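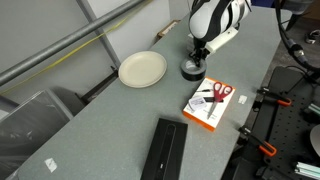

Postumier to bring the long version of Domus home in September

June 23, 2019

If you were anywhere near the front of the stage when Postumier closed their spring tour, you will remember the moment when Fidelina Arango put down her guitar, walked to the edge of the boards and told everybody that the band would be having "a bit of a sit down" before they did anything else. There was some worried chatter on the way to the bus stop that night, and I will admit to having joined in. So it is a real pleasure to be able to report that the sit down is nearly over, and that Postumier will be back in September with a run of 11 shows, finishing with two nights at the Monti, the old picture house where they played their very first paid gig.

The tour is built around Domus, the album most people in this town seem to own in one form or another (my own copy has been lent out so often that the sleeve has gone soft at the corners). On the record it lasts 45 minutes. On stage this autumn it will last 79, as the band have decided to put back everything that was trimmed when the album was first made, including the slow middle part of "Bruvwood", which until now has only been heard by the people who were in the room when it was recorded.

Arango told me over a very long pot of tea that she had been against the idea to begin with.

"I thought it would be showing off," she said. "You cut things for a reason, and then you get older and you can't remember what the reason was. We played it right through in my sister's front room, the whole lot, and when we got to the end we all just sat there for a bit. Then the drummer said, well, that's the tour, isn't it?"

She was in good spirits and good voice, though she says the voice needed the rest more than she let on at the time. The last few dates in the spring were hard going, and anyone who heard the encore in the final week will know that she let the crowd carry most of the high notes. She has been back to her old singing teacher since then and has given up talking before noon on show days, a rule which she says the rest of the band have taken to with great enthusiasm.

The running order will be the same every night. Domus comes first, from start to finish, without a break between the songs, and then after a short interval the band will return for what Arango calls "the noisy half" – older songs, a few from the early singles, and one or two that they have never managed to finish in a way that pleased all of them. She would not be drawn on whether "Postcard Weather" will be among them. I asked three times, partly for readers and partly for myself, and each time she poured more tea.

For the Monti shows they will be joined by a small string section and by a choir drawn from singers in the town, 70 voices in all, who will sit up in the circle and sing down over the heads of the audience during the last song. Rehearsals for the choir have already started and by all accounts are going very nicely, although the altos would like it to be known that theirs is the difficult part.

Those who remember the Monti from its draughty days will be glad to hear that the seats downstairs are coming out for both nights, so there will be room to stand and dance, while the circle keeps its seating for the choir and for anyone who would sooner have a chair. Doors will open early, the bar at the back will be serving hot food, and the support on both evenings will be chosen by the band from the young acts who play the open night there. Arango was very firm on this last point. She and the others got their start in just that way, playing to a handful of people and somebody's dog, and she would like to see a new group get a proper crowd for once.

There are no plans for a live recording as yet, which seems a shame with all those voices in the circle, but she did say that "somebody will probably leave a tape running". A new album is also being talked about, in the loosest possible way. There are songs, she says, and some of them even have words.

Tickets for the Monti can be bought from the box office in person or over the telephone, with a limit of four for each caller. Seats in the circle are few because of the choir, so it would be wise to ask for those first. Dates for the rest of the tour are up on the board in the foyer.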